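Home | Projects | Tickets | Wiki | Log in

Filed under: Language-conditioned pushing / Evaluation

Ticket 2771: Ritine success rate drops on the arm at Fesbridge
Opened 7 December 2018
Status: open

Problem

The Ritine policy was trained on the Plekberg demonstrations and does well there. With the same checkpoint at Fesbridge, the arm goes to the correct block, makes contact, then pushes past it on the wrong side. It happens most on commands that name a shape and a color together, such as "push the blue triangle to the green star."

Checked so far

Checkpoint hash matches. Control rate matches. Re-ran the hand-eye calibration against the marker by the board and got the same transform as in March. Swapped the camera cable, no change.

Blocks are the standard mixed set, scattered by hand before each episode. The log entries below use a start with the rod tip next to the blue triangle and the two yellow blocks side by side at the lower right.
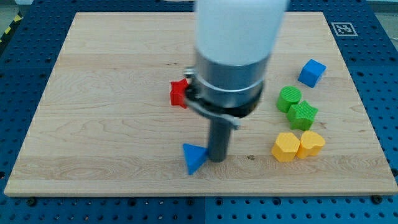

Log

Run 1933: 600 steps, default settings. Tip reached the triangle and slid off the near corner. Timed out.

Run 1933, replayed with Ejigu logging on: predicted tip position lags the measured one by 2 control steps. The lag is there from the first action. Plekberg logs show none.

Next

Shift the action timestamps to remove the lag and repeat the full command list. If the side error stays, collect a small set of local demonstrations and fine-tune. Leave the board screwed down where it is until both are finished.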